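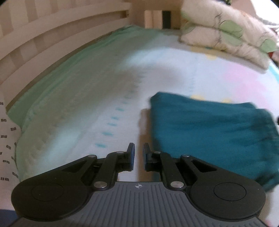
You can't get under the bridge at Darwish, said the first message of the evening, the game won't let you, stop trying. It had been up for four minutes and already had replies.

I read it standing in the kitchen with my coat on. I had been trying to get under the bridge at Darwish since February. If you've never played Prolia, the bridge is on the far east of the map, past the salt pans, and there is a light under it. A small orange one, low down by the water. You can see it from the road if you crouch at the third lamp and tilt up a bit, and then you walk towards it and the riverbank pushes you back, very gently, like a hand on your chest.

I loved that light. I'd play a whole evening, sell my turnips, mend the boat, and then go and crouch at the third lamp for a while before bed.

Bristico, who made the game, had put out a patch that afternoon. The notes ran to 147 lines and I read every one while the pasta boiled over. Goats no longer walk up walls. Rain no longer falls inside the chapel. Fixed an issue where the ferryman would sell you his own hat and then be sad until the next restart (I had the hat! I still have the hat!). And then, nearly at the bottom, between a line about fonts and a line about doors: adjusted riverbank, Darwish.

That was all it said. Adjusted riverbank, Darwish.

I wrote it into the chat in capitals and went to get my headset.

By nine o'clock there were 16 of us on the road. I had never seen that many people out there, it's a good half hour's walk from the nearest bed and there's nothing to pick or fight. Somebody had brought a cart. Somebody was dressed as a goat, in honour of the walls. We all crouched at the third lamp in a long silly row, and there it was, orange, same as ever.

The first one down was a player called Daso, who is quick and doesn't wait for anyone. Daso ran at the bank and was pushed back. Daso jumped at the bank and was pushed back, and landed in the cart. We laughed so much that my neighbour knocked on the wall.

Then we tried it properly. We tried it walking, swimming, and backwards. We tried it with a lantern lit and a lantern out. The one in the goat suit tried it on all fours, and got, I swear, a whole step further than the rest of us before the hand came and moved them along. So of course we all got down on all fours, and there was a sort of traffic jam, and in the middle of it the sun started to come up over the salt pans and the whole river went pink.

I'd never stayed until morning before. I'd always logged off in the dark.

And with the light coming in flat like that you could see the bank had steps in it. They weren't on the near side where we were all shoving. They were on the far side, cut into the mud under the arch and going down from a gap in the hedge I'd walked past a hundred times to sell turnips. I typed HEDGE. I couldn't manage anything else. I typed it again.

Everybody ran. I have never heard such a noise of boots. Over the bridge, left at the milestone, through the gap one at a time because it's exactly one person wide, and down. The hand didn't come. I kept waiting for it and it didn't come.

Under the bridge at Darwish there is a ledge, and on the ledge there is a stove with its door open, and that's the light. Next to it there's a bench and a kettle. You can sit on the bench. If you sit there long enough the kettle boils, and you get a cup of tea worth over 100 coins if you carry it back to the village without spilling it.

Two people left to do exactly that. The rest of us stayed and took turns on the bench, which seats three. The goat put the lantern on the floor. Daso asked whether anyone had noticed the other light, upriver, the blue one, and we all stood up again to look.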